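3.2 Collecting demonstrations in homes

All demonstrations were recorded with hand-held grippers. The person giving the demonstration holds one gripper in each hand and does the task at normal speed, or a little below it. Each gripper carries its own camera, and the opening of the fingers is logged together with the pose of the tool. No robot arm is needed at this stage, so a session can be held in any room with a table and enough space to stand beside it.

We compared this with remote control of the Briso arm in our laboratory at Brirkisbridge. Under remote control the operator sees what the arm sees and cannot ask for a movement the arm is unable to make. The drawback is speed. Our operators tended to stop before each grasp, and the policy learned these pauses along with the rest of the movement. With the hand-held tools the pauses were shorter, but some recordings contained wrist angles that the arm could not reach. These were removed by the check described in Section 3.4.

The task set is tidying a table. The demonstrator picks up one object at a time and puts it into an open box on the same table. Objects were taken from whatever the household had to hand, with two limits: each had to fit between the open fingers along at least one side, and nothing made of glass was to be lifted. We did not fix the starting layout. Demonstrators were told to spread the objects out and to change the layout after each run. They chose the order of picking themselves.

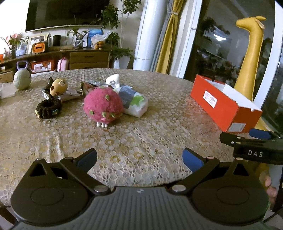
Figure 3. View from the camera on one hand-held gripper, fingers open, with the second gripper at the right. A plush toy, packaging and other small objects share the table with an open shoebox.

Soft and crumpled objects make up a large part of the set. They are easy for a person to grasp and hard to label, as their outline changes between runs and sometimes within a run. A plush toy can be taken almost anywhere, and two demonstrators will seldom take it in the same place. Wrappers are less forgiving: a finger placed a little too high closes on nothing. We kept failed grasps in the recordings when the demonstrator recovered without putting the tool down, and marked the start and end of each failure by hand.

Household backgrounds were left as they were. Furniture, plants and curtains come into view behind the table, and glass doors give reflections that move with the camera. An earlier set, recorded at Gollthorpe in April against plain screens, gave policies that did well in the laboratory and poorly elsewhere. We therefore asked households only to switch off televisions and to keep pets out of the room.

Each demonstrator was given 50 practice runs, which were discarded, and then recorded 200 runs for the data set. Piyumi Rathnayake trained the demonstrators and reviewed the first recordings from each home. The most common fault at review was lifting an object before the fingers had fully closed. The next was letting the second gripper drift across the view of the first. Both became rarer once demonstrators had been shown their own recordings.

Poses were recovered offline using the tracking method of Khúc, with no change to its settings. Patterned tablecloths gave it plenty of detail to follow, whereas plain white tables sometimes caused it to lose track when the gripper came close to the surface. Runs with a tracking gap longer than 2 seconds were dropped, and shorter gaps were filled by interpolation.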